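# Kitchen robot project pauses simulated trials after gripper fault

13/04/2026

The small team behind the Zomville kitchen project has stopped its simulated trials for the time being, after a fault was found in the way its robot arm lets go of pans. It is a disappointment for everyone who has followed the work through the winter, though the news is a good deal less gloomy than it might have been, as no real arm has yet been run with the faulty software.

The trouble came to light in March, when Deepak Nautiyal was going back through the logs at Deller, where the project has its desks. Out of 383 practice runs, he found 13 in which the gripper reported that it had opened while its fingers were still closed on the rim. The arm then set off for its next job and took the pan along with it, sweeping whatever stood nearby towards the edge of the worktop.

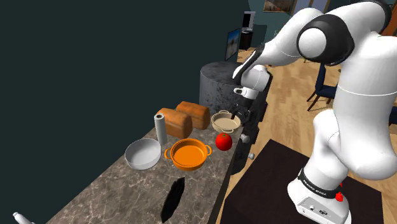 *Sarita Awasthi*

The practice kitchen is a homely sort of place, with bread, a tomato and a couple of round pans set out on a marble-patterned counter for the arm to work over. All of it is computer-rendered, so there was nothing to sweep up afterwards, but Mr Nautiyal was quick to say that a real pan of hot soup would have been another matter altogether.

The fault has been traced to a timing setting that came in with an update to the Clestatix control software, the project's own, which waited too short a time before checking the fingers. A longer wait is being tried, along with a second check that keeps the arm still until both fingers are reported clear – a slower way of going about things, adding up to 2 seconds to each move, but one the team is happy to live with.

A fresh set of 96 runs will be needed before trials start again, and the results will go to Khurana, the firm that has offered a test kitchen for the first real arm. No date has been given for that visit, and the team says it would sooner be late than have to mop the floor.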